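Cut flower hydration, a short thread. Most vase life complaints I get are water uptake problems, and most of those start at the stem end. 1/

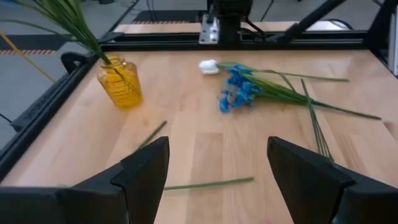 A cut stem pulls water up through the xylem. Once it leaves the bucket, air enters the open vessels and blocks them. Recutting under water removes the blocked section. Take off 3 cm, with a sharp knife if you have one. 2/

Angle of cut: less important than people think. A slanted cut keeps the end from sitting flat on the bottom of the vase. Vessel count is the same either way. 3/

Second cause is bacteria. They feed on sap and leaf debris and plug the stem from below. Strip every leaf under the waterline and scrub the bucket – a rinse leaves the film in place. 4/

Senyo Sulemana asked about sugar. Sugar without a biocide feeds the bacteria first. Use a packet food at label strength. Half strength is worse than plain water in my buckets. 5/

Woody stems (lilac, viburnum): split the end, then stand them in deep water in a cool room. In May I lose up to 50 stems of lilac to wilting if I skip the overnight rest. 6/

Tulips keep growing in the vase. Wrap them in paper while they drink or they bend. Daffodils get their own bucket, as the sap shortens the life of whatever shares it. 7/

Štefánia Koubek has the opposite result with hydrangea and dips the stem ends in alum. I have not tested it side by side. Will post when I have. 8/8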